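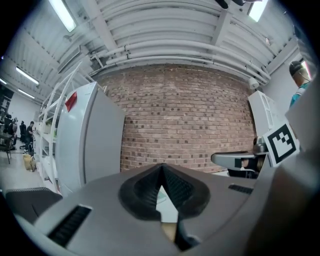 Zeler teaches languages to adults, in the evening, in groups small enough that you can't hide. We have read a lot of other language schools' About pages and most of them seem to be about someone's passion. Ours teaches Ukrainian, Mandarin, Spanish and German to people who have jobs. The school is in Millovbridge, in a building with a red-brown brick wall, pipes running along the top of it and a white ceiling with the beams showing. Visitors tend to say it has character, and we suspect that this sort of character adds a few dollars an hour to what some schools charge. It has never helped anyone with the dative case.

What we don't promise

We don't promise fluency. We have asked plenty of people in this business what they mean by the word and the answers run from "can order lunch" to "can argue with a landlord and win." If a school tells you that you'll be fluent by December, ask which of those you're paying for.

We don't believe in learning styles. You may feel that you are a visual learner. You will still have to listen to people talk, since that is how most of them do it.

We have doubts about apps as well. Some of our students use them and like them, and a daily habit is worth something. But a streak mainly measures whether you opened the app. Every term someone arrives with a very long one and can't ask where the bathroom is.

What a course is

A course is 30 hours of class time over one term, plus homework, which we check. The beginner word list at Zeler has 3,000 entries. Few students learn all of it in the first year, and we would be wary of anyone who said they had. The list was put together by our own teachers and still has too many words for kitchen equipment - we are working on that.

You get a spoken test at the start and another at the end, with a different teacher each time so that the one who likes you isn't the one scoring you. Both recordings go to you. Some students find the second one encouraging. Others find out they have been saying one vowel wrong since the first week, and that's useful too.

Who runs it

Jingyi Hou started the school after teaching at a larger chain, where she was asked to put "proven results" on a flyer and wanted to know who had done the proving. She still teaches the Tuesday Mandarin group and reads every feedback form, including the rude ones.

Ukrainian classes use the Hordiienko course, a set of readers and drills we picked after trying several others with paying students, who were told they were the test. It is dry. The dialogues are mostly people returning things to shops. Students complain about it and then go on to the next level in it, so we have kept it.

We opened a second location in Karkthorpe and closed it again. We had talked ourselves into thinking there was demand there on the strength of a survey, and people will tell a survey that they'd love to learn German. The teachers came back to Millovbridge and the chairs did too.

Numbers, for what they're worth

2,705 people have enrolled in a course with us. That figure counts everyone who paid, including those who stopped coming after week two, and you should assume any school quoting a figure like it has counted the same way.

Coming to see for yourself

You can sit in on one class at any level, free, before you sign up for anything. Please tell the office which language and which level you want, and try to arrive before the class starts. No one will call you afterward to ask whether you've made up your mind.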